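Karkitz Open Day Recordings: Data Card

Summary

This card documents the recordings made during the December open day at Gunorville, organized by the Karkitz project with support from Bellex. Visitors were invited to try hand-held grippers on a household tidying task, and the resulting episodes are released for non-commercial research. The set holds 400 training episodes and 48 held-out episodes. It is maintained by Selamawit Habte, to whom corrections should be addressed.

Setting

The demonstration was held in a furnished home with everyday belongings left in their usual places. Each turn used 2 grippers, one in each hand. Visitors received a short briefing and one practice turn, then worked at a table with an open cardboard box and an assortment of small household articles. Recording continued until the visitor put down both tools or asked to stop.

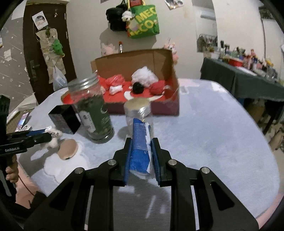
Soft articles account for most of the difficulty in this release. They change shape under the jaws, and a grasp that holds at one corner may release at another. Annotators were asked to name the article first and its wrapping second, so a folded blue cloth around a white bundle is labeled "cloth, folded" with the bundle entered as contents. Glass jars standing close behind the held article are listed as neighbors and receive no grasp label unless they are touched.

Annotation

Every episode carries a start time, an end time, an article name, and a result. The result field takes one of three values: placed, dropped, or abandoned. Names follow the Kumsa word list, version 2, which prefers common words over trade names. Printed text on packaging is not transcribed. Where two annotators disagreed on an article, both names were kept and the episode was marked for review.

Small decorated articles have their own group in the word list – hair clips, charms, pom-poms and the like – and are recorded as a single object even when they carry several attached parts.
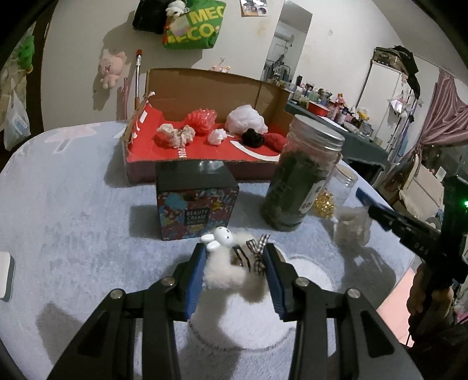
Plush hair clip with a bunny-head charm, held between the blue jaw pads.

Known limitations

All turns were recorded in one home. Most visitors had not used a gripper before, and their movements are slower than those of trained operators. Hands appear in some recordings. The held-out episodes share articles with the training set and should not be used to claim performance on unseen objects.

Access

Requests should state the name of the institution and the intended use. Approved users may download up to 600 files in one session.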